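Workplace Automation Board > Handling and Packing > Soft goods handling: what happened to your bench staff?

stormont_bench
Posted in April, 24 replies

We are a returns and rework site at Stormont. Soft toys, cushions, slippers, anything with a pile. The company has put a two-armed humanoid on one bench to do pick up, turn, present, set down. The grading decision stays with a person. I have been bench lead for long enough to remember when the conveyor arrived, and I would like to hear from sites that are further along.

Specific points:

1. Did your rates per person change, and who set the new ones?
2. Did graders lose the handling part of the job entirely, and did they mind?
3. Who clears a dropped or jammed item, and is it in their job description?

Not interested in videos from trade shows.

kragab
We went through this at the Drirkport site. Answers in your order.

Rates were recalculated after six weeks by the planning office using the grader's screen time only. That left out walking, clearing and re-presenting. It took a formal query to get those put back in.

Handling was removed from the grader role. Opinion split by length of service. Newer staff were content. The older hands said they could no longer feel a split seam and were grading by eye alone, and our missed seam count went up until one tactile check was reinstated at the end.

Clearing fell to whoever was nearest. It is now a named duty with a small allowance.

G Joshi
I would dispute the second point. Missed seams went up at our place too, but the lighting over the bench had been changed in the same month. Two variables moved together. You cannot put it all on the loss of touch.

kragab
We did not change our lighting.

G Joshi
Fair enough. Then I would want to know whether the same graders were on before and after.

kragab
Same graders, same shift pattern. Two had moved to days.

tfothergill
Maintenance side here. The part that gets missed in these discussions is fibre. Long pile sheds into finger joints, and somebody has to clean them. On our line that was added to the end of shift without any time against it. Ask for the cleaning interval in writing and ask who does it. If the answer is "operators", ask what comes off their list.

Also look at where the cables run. Any slack loop lying on the bench is a snag point for the person reaching in to clear. Ours are now clipped, and the clips get checked at shift start.

stormont_bench
Useful. No cleaning interval has been given to us. I will ask.

M. Sqalli
On rates, get the baseline before anything else. We logged 100 items by hand, same grader, same mix, before our cell was switched over. Without that sheet we would have had nothing to argue from. Management had a figure from the supplier and we had a figure from the bench, and they did not agree. The bench figure was used in the end.

I do not share the view that staff should resist losing the lifting and turning. Wrist complaints on our benches were constant. If a machine takes the turning, let it. The argument is over what the freed time is used for, and in our case it was used to give each grader a second bench. That is where the trouble came from.

helmy_nights
Second bench here as well. Two benches per grader on nights, one on days. No explanation for the difference.

G Joshi
Night volume is lower. That is the explanation.

helmy_nights
Volume per bench is the same. They run fewer benches.

Ecaterina G.
Could the original poster show the bench? "Two-armed humanoid" covers a lot of equipment, and the clearing question depends on how much room a person has to get a hand in. Plush is also a wide category. A short pile bear and a shaggy one are different jobs for a gripper.

stormont_bench
Four from the bench. Lavender plush, long pile, white table, one round plate. 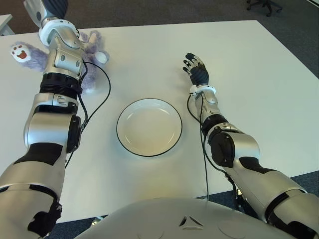
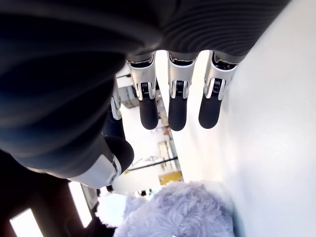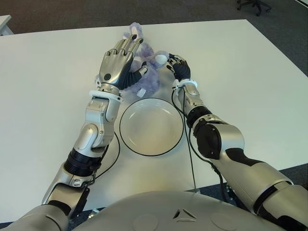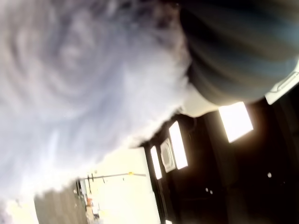 Ecaterina G.
Thank you. In the first one most of the bear is under the left forearm. If your grader is expected to judge from a position like that, the presentation step needs rewriting. The third is better, with a hand either side of the toy, but the left one still covers part of it. I would ask for a defined presentation pose with the face and both side seams clear, and no grading clock until it is reached.

tfothergill
Cables in one and three are what I meant. The first has a loop off the left forearm lying over the table, and there is another drooping from the right. I would raise that as a clearing hazard before anybody is named for the duty.

The second shows the finger joints well enough. Open coils, and long fibre directly below them. I would start with a clean every shift and lengthen it only on evidence.

G Joshi
Every shift is excessive. Inspect every shift, clean when required.

tfothergill
"When required" means never, on a line with a rate. Put a time against it.

M. Sqalli
Agree with Tracey. An inspection with no minutes allotted gets signed and not done.

stormont_bench
Noted. I have written to planning asking for the hand baseline, the cleaning interval, the presentation pose and a named clearer per shift. The tactile check at the end is in there too, though I expect an argument over it. Will post the reply when there is one.

kragab
Ask for the calculation sheet with the reply, including which minutes they counted. Ours came as a single number the first time and we had to go back for the rest.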